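# Koppel Kitchen Terms

A word list of everyday kitchen and storage terms, with short definitions and spelling variants. Koppel was put together for people who catalog secondhand household goods and need the same thing called the same name every time.

## What is in it

The list has 483 entries. Each entry is one row in a tab-separated file, `koppel_terms.tsv`. The columns are:

- `term`: the preferred name, lower case, singular
- `variants`: other names and spellings, separated by semicolons
- `group`: one of 24 group names, listed in `groups.txt`
- `definition`: one sentence, plain English
- `note`: free text, often blank

The `term` column is unique. The `variants` column is not, and a few words show up as variants of more than one term. "Press" is the worst of these. It can mean a cupboard, a garlic tool or a thing for flattening tortillas, depending on where the lister grew up.

## Where the terms come from

Most of the words were collected from the paper intake sheets at the Pandudside reuse store. The sheets were typed up by hand and spelling was left alone at that stage. Variants were then grouped under a preferred term. When two names were equally common, the shorter one won.
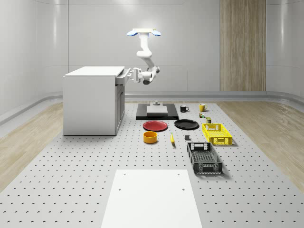
A smaller batch came from Ponow, a listings board for used furniture that has since closed. Ponow sellers wrote longer descriptions than the store did, so many of the definitions started out as edited versions of their wording. Prices, names and contact details were removed before anything was copied into the list.

## Version 3 changes

- "Worktop" is now a variant of "countertop". It used to have its own row.
- The "bakeware" and "oven dishes" groups were merged.
- Three duplicate rows for "colander" were removed.
- Blank notes are now empty fields. Older files had a dash.
- Line endings are the same in every file.

If you have scripts that look up "worktop" in the `term` column, change them to check `variants` too.

## Storage words

The storage groups need the most care. Listers use "bin", "box", "crate", "tub" and "tote" for the same object, sometimes on the same sheet. Koppel keeps "crate" and "box" as separate terms and folds "tote" into "tub". A shelf sold without its cabinet is listed under "shelf board", and a board with rows of holes for hooks goes under "pegboard", whatever it is made of.

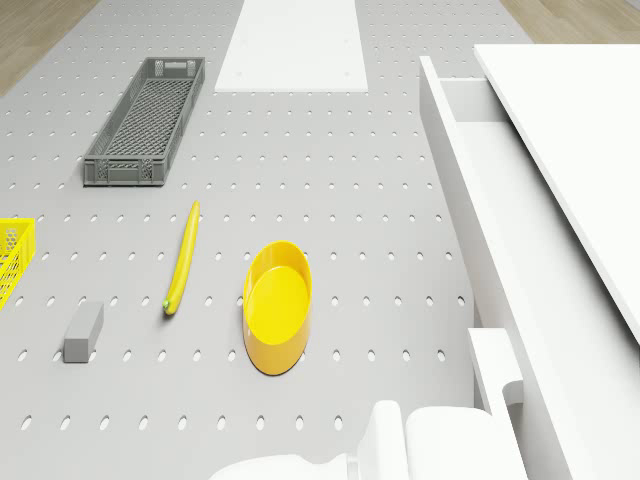

*Light grey pegboard with a long, narrow grey crate.*

## Known problems

Regional coverage is uneven. Definitions for small electric appliances are thin and a few are out of date. The `note` column was filled in by more than one person and the style varies. Plurals that have no singular, such as "tongs", break the singular rule and were left as they are.

## Use

Free to copy and change. Please keep this file with the data. Corrections are reviewed each March, so send the old row and the new row together in one plain text file.

Related lists

Flerklow Fabric and Linen Terms
Koppel Garden Tool Terms
Koppel Group Names (short file)
Pandudside Intake Sheet Template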